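Shared workshop opens in former Dristolholm showroom

A shared workshop has opened in the old Dristolholm furniture showroom on Kasprzak Street, giving small firms in Staston a place to rent bench space by the month.

The building had been vacant since November of the year before last. Owner Dolores Szabo kept the glass doors along the front and spent the winter having the wiring and heating replaced.

Members pay $375 a month for a workstation, with access to shared storage and the loading bay. The floor area is 4,000 square feet.

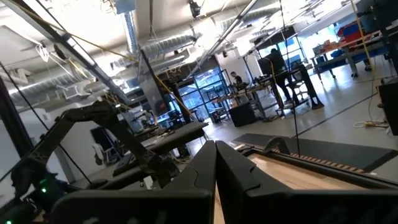 Daylight was the main request from people who toured the building before it opened, according to manager Alaric Gallagher. "Most of them were coming out of basements and garages," he said. "They wanted to see outside while they worked."

There is room for 30 members. Gallagher said two benches near the back are being held for short-term rentals, at a daily rate still to be set.

Neighbours had raised concerns about parking at a meeting last fall. Szabo has since leased part of the lot behind the Stotis building, and members are asked to leave the street spaces free for shoppers.

The workshop is open to visitors on Mon 5 February from 10 a.m. to 3 p.m. Entry is by the side door.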